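Kutell publica una guía de buenas prácticas para la manipulación robótica de envases de cartón

La asociación técnica Kutell ha publicado la segunda edición de su guía para celdas robotizadas que manipulan envases alimentarios de cartón. El documento tiene 20 páginas, es de aplicación voluntaria y sustituye al borrador que circulaba entre integradores desde marzo. En la redacción han participado el fabricante de pinzas Zetum y el laboratorio de ensayos Gape.

El cambio principal afecta a la fuerza de agarre. La edición anterior fijaba un único valor máximo por formato. La nueva pide declarar la fuerza aplicada en cada punto de contacto, la superficie de los dedos y el estado del envase antes del ciclo. Los envases con abolladuras o pliegues previos dejan de excluirse de los ensayos y pasan a formar una categoría propia, con registro separado de resultados. 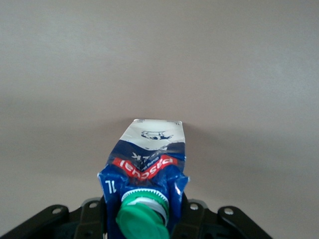
Para la validación, la guía establece un mínimo de 2000 ciclos por formato, repartidos entre 3 orientaciones del envase. Un ciclo se considera no conforme si se produce fuga, rotura del precinto o deslizamiento respecto a los dedos. La deformación permanente se anota aparte y solo computa como fallo cuando impide el apilado o la lectura del código.

El texto incorpora además requisitos sobre visión artificial. Cuando la cámara vaya montada en la muñeca, el integrador deberá documentar la zona que ocultan los dedos durante la aproximación y repetir la calibración tras cada cambio de pinza. Los registros de imagen y de fuerza compartirán una misma base de tiempos. Kutell no fija un formato de archivo, aunque recomienda conservar los datos sin comprimir hasta el cierre del informe.

Quedan fuera del alcance la seguridad de los operarios, que se remite a la normativa general de máquinas, y los procedimientos de limpieza de las pinzas. Este último punto se tratará en un anexo que prepara el grupo de trabajo Hirkska, formado por unas 11 empresas del sector.

La guía puede descargarse en la web de Kutell. Los informes de validación emitidos con la primera edición conservan su validez mientras no se modifiquen la pinza, el programa de agarre o el formato del envase.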